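4.2 Recording a demonstration with the Ernow hand tool

1. Hold the tool over a bare part of the tabletop with the finger pads open. Check that both pads show in the preview. 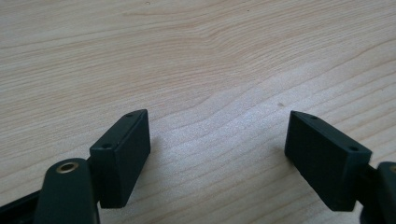

2. Press Record and wait for the tone.

3. Bring the pads to either side of the sponge at the dish rack – slowly, with your wrist level. Close the trigger only when the sponge is between them.

Note: Each task needs 13 good takes. Delete a bad take before starting the next one.

Caution: Keep fingers clear of the pads while the trigger is moving.

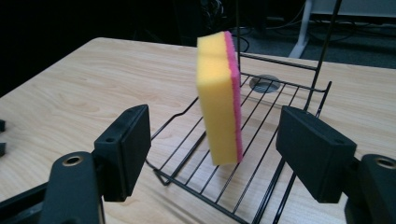 Figure 4-3. Sponge between the pads, before closing

4. Release the trigger fully, then press Stop.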